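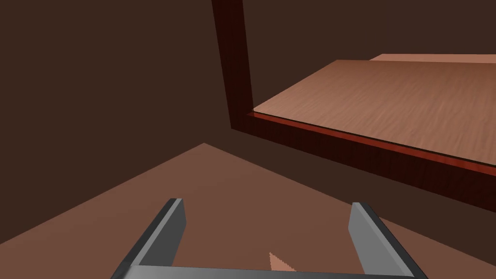

1/ 坐了一晚上巡逻车,回来睡不着,开个串慢慢讲

Hornstead 警局有个市民随车体验,我排了好久的队,终于轮到了!!从傍晚坐到后半夜,全程副驾驶,脑子里现在还是电台里沙沙的声音。想到哪写到哪,可能有点乱,大家多担待。

2/ 先说怎么报名。去警局前台填表,带身份证件,年满21岁,签一份免责书,然后等背景审查。我是去年11月交的表,中间一度以为他们把我忘了,上个月突然接到电话问我还想不想来。想啊!!我当时在超市排队结账,差点喊出来。

3/ 出车前有个小培训,讲得很实在:安全带怎么快速解开,电台哪个键能按(就一个,紧急时候用),什么情况下必须留在车里,什么情况下必须下车走远。还有一条,到了别人家门口,不许拍照,不许发定位。所以这个串里涉及具体住户的部分我都模糊掉了。

4/ 第一个出警是报警器误响。Cunddale 路那边一家关了门的店,警报叫得整条街都能听见。带我的警官绕着楼走了一圈,每扇门都拉一下,每扇窗都用手电照一遍,后门那边还蹲下来看了锁眼。结果一切正常。我问这种事多不多,他说一晚上碰两三回很平常,每回都得当真的去看。

5/ 第二个就有点刺激了。有人打电话说 Pliltberg 桥头有辆车斜着停在路肩上,没开灯。我们过去的时候桥上雾很大,车头灯照出去白茫茫一片,到跟前才看见那辆灰色轿车。车里没人!引擎盖还是温的。

6/ 警官先把巡逻车停在后面,打开警灯,摆反光锥,然后才去查车牌。这个顺序我以前完全没想过,我以为第一件事肯定是冲上去看。他说桥上最怕的是后面的车撞上来,先把自己这摊摆稳,别的再说。

7/ 后来在桥下的加油站找到了车主,人家是没油了,手机也没电,自己走下去买油的 😂 提着个油桶站在那里,看到警车一脸紧张。警官把他捎回桥上,看着他加完油、打着火、开走,才收的反光锥。没开罚单,提醒他下次记得开双闪。

8/ 中间空下来的时候去 Hladun 面包房买咖啡,他家开通宵的,强烈推荐肉桂卷,刚出炉那种,手指头都是黏的。柜台阿姨跟夜班的警察、救护员、扫雪车司机全都认识,谁喝几块糖记得清清楚楚。

9/ 我顺便问了好多傻问题。比如夜班最常见的是什么?答案:噪音投诉,钥匙锁车里,鹿。对,鹿。714号公路那一段一到黄昏鹿就出来,撞了鹿要不要报警?要。哪怕鹿跑了,车还能开,也打个电话,保险那边通常会问有没有报案记录,而且受伤的鹿可能还在路边,后面的车容易再撞一次。

10/ 再比如,被拦车的时候到底怎么做最好?他的说法是:打转向灯,慢慢靠边,找个宽一点、亮一点的地方停,熄火,晚上把车内灯打开,手放方向盘上。证件等他开口要了再拿。很多人一停车就开始翻手套箱,他在后面看过去只能看见一个人弯腰在掏东西,心里是会咯噔一下的。

11/ 我们那晚一共拦了一辆。限速标着90的路段,尾灯坏了一个,车速倒是完全没问题。司机是个下夜班的,自己都不知道灯坏了,下车来看了一眼连说了好几声谢谢。给的是书面警告,修好了拿单子去警局盖个章就行,不罚钱。

12/ 有一段不那么轻松。后半夜接到一个请求查看老人平安的电话,家人在外地,一整天打不通。路上车里谁都没说话,我手心全是汗。到了敲门,敲了很久,里面灯亮了……老人好好的!座机听筒没放好而已。警官帮他把听筒放回去,当场让他给家里拨了个电话。我按要求留在车上,隔着车窗看到门廊上老人冲这边挥手,鼻子一下就酸了。

13/ 所以家里有独居长辈的朋友,真的可以打警局的非紧急号码请他们去看看,不用觉得麻烦人家。打的时候最好准备好:准确地址,长辈平时走哪个门,家里有没有狗,有没有邻居留着备用钥匙。这几样他们到了现场都用得上。

14/ 写报告的时间比我想象的长太多了!电视剧里从来不演这个。每一个电话,哪怕是误报,都要写清楚几点到的、看了什么、几点离开。他在车里架着小键盘,借着仪表盘那点光敲字,我在旁边吃第二个肉桂卷(对不起)。

15/ 有人私信问费用,免费的。问能不能自己挑日子,可以填希望的班次,我填的是夜班,白班据说排得快一些。问穿什么,深色长裤,能走路的鞋,不要穿带标语的衣服。天再暖也带件外套,桥上后半夜是真冷。

16/ 另外他们秋天还有一个市民警务课,每周一个晚上,讲交通事故现场测量、指纹采集、调度台怎么工作之类的。学费200,含教材和一件T恤。我已经报了!!尤其想去调度台那节课,坐车上听了一晚上那个冷静得不得了的声音,特别想知道她面前那几块屏幕上都是什么。

17/ 今天2021年6月13日,补觉补到中午才起。门口垫子上还沾着昨晚桥头的泥。下午去把我自己车的尾灯检查了一遍,左边那个果然有点暗,已经约了去换 😅

18/ 有想报名的可以在下面问,我知道的都会回。表格在警局前台左手边的架子上,绿色那张,别拿成旁边申请停车证的,我第一次就拿错了。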